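Flavo is moving, and I got a sneak peek

If you've walked down Figueroa lately you'll have seen the brown paper over the windows of the old hardware store. I finally found out what's going on in there, and it's good news for anyone who likes cardamom buns!

Flavo, the bakery that has been squeezed into the back of the Gornadley market hall for as long as I've lived here, has signed the lease. Lorraine Merrick, the owner, let me come in through the alley at 6 a.m. while she was feeding the starter (I was promised coffee, and I got coffee). The building dates from 1845 and the floors slope toward the street, so the ovens are going in at the rear where it's level. She'll have 36 seats, up from the four stools she has now - and yes, the stools are coming too.

Wood is the big theme for the new place. Lorraine is fed up with stainless steel and wants everything out front to feel like somebody's kitchen, with warm-colored cabinets and pale tables.
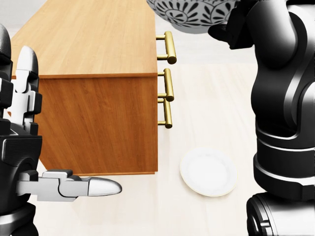
What's staying and what's going

The rye stays. The seeded loaf stays. The cheese twists are going on vacation until the second oven is hooked up, and I may have groaned out loud when she told me. Prices hold through March, after which she says butter will decide.

There's a bigger change at the counter. Flavo used to make 604 buns on a Saturday-sized morning and still run out before ten. With the new ovens she's aiming for 1000, and she has hired two bakers from Andota to get there. I asked if that would kill the line out the door. She laughed at me.

Doors open in March if the plumbing inspection goes well. The market stall keeps its regular hours until then, so go say hi and bring cash - the card reader is still moody.

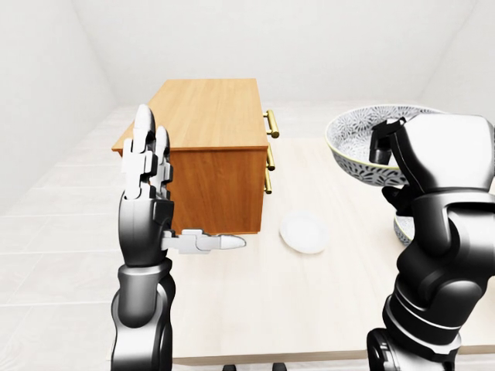 Posted by Vaughan Hinds in Food & Drink

Got a tip about a shop opening or closing near you? Drop me a line, I read all of them (eventually).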